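Home
What we do
About us
Contact

About Kutivero

Kutivero writes control and planning software for robot arms and grippers. We don't build the hardware. Customers come to us with an arm they already own and a job it can't yet do, and we write the part in between.

The company was started by Tín Dương and Boglárka Kozma, who had worked together on motion planning and were tired of rewriting the same code for every new arm. Their shared planner became Arnitz, and it is still what most of our customers use. The current version runs a regression suite of 2269 planning problems before any release goes out.

Our other product is Grillska, a tool for looking through recorded demonstrations. It lines up the video with the gripper width and the estimated pose, and lets you mark where a grasp starts and ends. We wrote it for ourselves and began offering it to customers last September.

How we are organised

There are three teams. Planning looks after Arnitz and is led by Boglárka. Tooling looks after Grillska and the build servers, and Quyên Lại runs it. Perception is the newest and works on pose tracking, calibration and grasp detection.

We release on a Tuesday. If the tests aren't green by 11 in the morning, the release waits a week – customers have told us they prefer that to a patch.

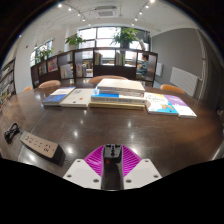
PERCEPTION TEAM
Ngọc Lò, Thư Nông

Ngọc and Thư work on tracking from wide-angle video taken at the gripper. A polished table is hard going for a tracker, as the ceiling lights show up in it as white spots that shift with the viewpoint. Books laid flat give it better corners to hold on to. Bright windows are the other regular problem, and exposure handling takes up a good share of Thư's time.

Their test set has 317 recordings, all labelled in Grillska. The lens model is kept in a separate library called Qin, so the planning team can use it too.

Working with us

Write to us through the contact page and say which arm and controller you have. Tín reads these himself and will normally answer within a few days.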